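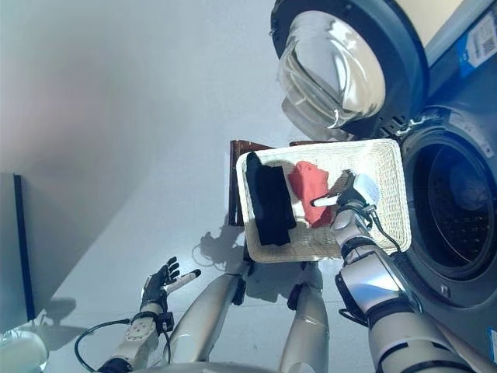 Gholamreza Hashemi says a T-shirt is dirty the minute you take it off, and he won't hear a word against it. Vasanthi Nambiar says she gets three days out of hers if the weather behaves. They've shared an apartment for two years and do separate loads!

That argument is pretty much how my project got started. I'd been planning to write about cotton farming for our Everyday Materials class at Hatuncombe, and then I sat through dinner listening to those two and thought, well, this is way more fun. So my question became: how do people decide that something needs washing?

## What I did

I asked people to keep a wash diary through April. Every time a piece of clothing went into the laundry, they wrote down what it was, how many times they'd worn it since the last wash, and why they were washing it now. The "why" box was blank, no choices to tick, which my instructor Ginette Royer warned me would be a pain to sort later. She was right (more on that in a bit).

In the end 39 people sent me diaries I could use, and between them they logged 496 pieces of clothing. I left out socks and underwear. Everybody washes those after one wear, or at least everybody says so, and I didn't want to find out.

One thing I should say up front is that April was a weird month. Most of my people were stuck at home taking classes in sweatpants. Marthinus Mkhize wrote "wore it on one video call, waist up" next to a dress shirt and I honestly had no idea how to score that. I counted it as a wear.

## The reasons people gave

I read every "why" note and sorted them into piles, and then I re-sorted them a week later to see if I'd agree with myself. Mostly I did. The spot where I kept changing my mind was the difference between "it's dirty" and "it's been long enough," which sound alike but aren't the same thing at all. If somebody writes "fifth day, time to go," they haven't looked at the shirt. They've looked at the calendar.

Smell was the reason for 96 pieces, and I really expected more. Stains were mostly food, with one run-in with bike grease. A big pile of notes had to do with the load itself: there was room left, or the person needed a few more dark things to make it worth running, so in went a sweater that was perfectly okay. I started calling these the tagalongs.

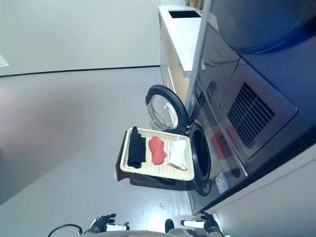 Tagalongs turned out to be my favorite part of the whole thing. Eilidh Ritchie wrote in her diary that she does a last lap of the bedroom before she starts a load, picking up whatever is on the chair. I do exactly the same lap. Once a big round glass door is hanging wide open like that and the drum is waiting, a hoodie worn for one evening starts to look like a candidate. People with a dryer stacked above the washer had it even easier, going by their notes, and the folks hauling bags to the laundromat on Fandedgate hardly ever mentioned tossing in extras. They were paying by the load and carrying the weight, so I'd have guessed they would stuff the machine, but their notes were all about what could wait.

## Jeans are their own planet

I could have done the whole report on jeans. Nobody agrees! One diary had a pair going in after every wear, and another had a pair that didn't get washed the entire month, with a note saying they'd been hung on the balcony "to think about what they did." The people who washed least often tended to talk about fit. They like how the denim feels once it has loosened up, and a wash takes them back to the start.
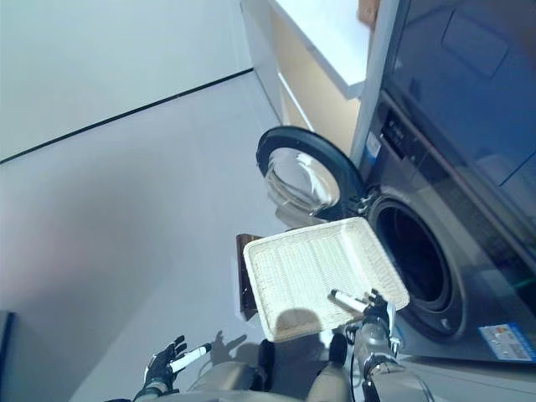
Sweaters came closest to jeans in how far apart people were, though the reasons were different. With wool, it was nerves. Several people had shrunk one before and were putting off the next wash as long as they could stand it. Vasanthi hand washes hers in the sink and dries them flat on a towel, and she told me she only does it when she has a free afternoon, so the sweater's schedule is really her schedule.

## What I'd change

I'd give people a short list of reasons plus a blank line, so sorting wouldn't eat up so many evenings. I'd also run it in a normal month, with gyms and buses and real pants. And I'd ask who taught them to do laundry. A few people brought up a parent or a grandparent without being asked, and I bet there's a whole second project in there.

Handed in May 21, 2020. The blank diary page is at the back of my folder if anybody wants to try it on their own roommates.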